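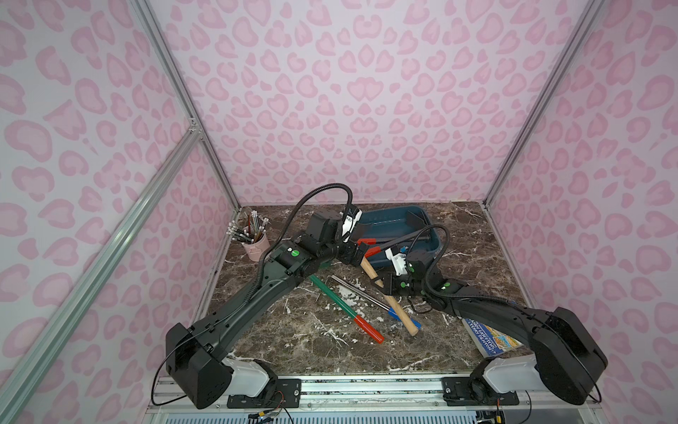 Progress report to the Laxdal Fund
Kisik Reading and Language Project
Friday, May 15, 2020
Prepared by Valentyna Melnychuk, project coordinator

Summary

The project is in the second half of its grant year. Up to the middle of March we were on schedule with the adult English classes, the home book loans and the tutor training. In-person classes stopped that month when the Kisik community hall closed. Most of the teaching has moved to the phone, the book loans continue from the porch of the Grernia branch library, and the tutor training is on hold. We are asking for one change to the budget, set out below.

Adult English classes

Before the closure we ran two levels. The beginner class met on two evenings a week and the intermediate class on one. Enrollment across both levels was 163 for the year to date, which is above the target in our application. Attendance dipped in January, as it does every winter when the road to Grernia is bad, and came back up in February.

After the hall closed we called every learner on the list. Some had moved or changed numbers and we have not been able to reach them. Those we did reach were offered a weekly phone lesson of half an hour with the tutor they already knew. We tried group video lessons for the intermediate class for three weeks and gave them up. Too many people were sharing one phone in the household, and the ones with slow connections dropped out of the call and did not come back in.

The phone lessons use the same workbook as the classes. Tutors mail the pages ahead of time with a stamped return envelope. Learners fill in the pages, mail them back, and go over the mistakes on the next call. It is slow but people are doing the work. Reading and vocabulary have held up better than writing. Pronunciation practice over the phone is fine for most learners and hard for those who relied on watching the tutor's mouth.

We did not hold the spring level test. The test has to be given in person under its own rules, so we have no mid-year scores to report. We will test in the fall if the hall is open, and the results will come to you with the final report.

Home book loans

The loan shelf now has 4000 books. The last large addition came from the closing of the Turnineo school library and took most of the winter to sort. A good part of that donation was out-of-date reference material, and we passed it on for recycling. The children's picture books were in good shape and have been the most borrowed items since.

Loans are by bag. A family calls, says what ages and languages they want, and picks up a bag from the porch at an agreed time. Returned books sit for three days in closed boxes before they go back on the shelf. We are short of easy chapter books in Ukrainian and Spanish and have had to turn down several requests. An order for both was placed in April and the supplier has given us a date at the end of June.

Late returns are higher than usual. We have stopped sending reminders for now and are not charging for lost books.

Tutor training

We have 11 active tutors. Two more finished the first half of the training in February and are waiting for the second half, which includes watching classes and teaching one under supervision. They are helping with the mailings in the meantime. Two tutors have stepped back for family reasons and expect to return in the fall.

The spring training weekend was canceled. The deposit on the room has been refunded in full.

Budget

Spending is under plan on hall rent, training and refreshments. It is over plan on postage, printing and telephone costs. We would like to move the unspent hall rent for April through June to the postage and printing line. The total grant would stay the same. A revised budget sheet is attached, with the original figures in the left column.

Coordinator hours have stayed at 40 a month. The extra calls to learners have been fitted in by dropping the monthly newsletter.

Plans for the next quarter

Phone lessons will go on through the end of July, with a two-week break at the start of that month. We will print a short summer workbook for beginners, made up from exercises the tutors have already written. The book loans will stay on the porch until the library tells us we can use the side room again.

The owners of the hall have said they will decide on fall bookings in August. If it stays closed, we will write to you with a plan for a full term by phone, including the cost of postage. We would be glad to have an answer on the budget change by the middle of June so that the summer workbook can go to the printer.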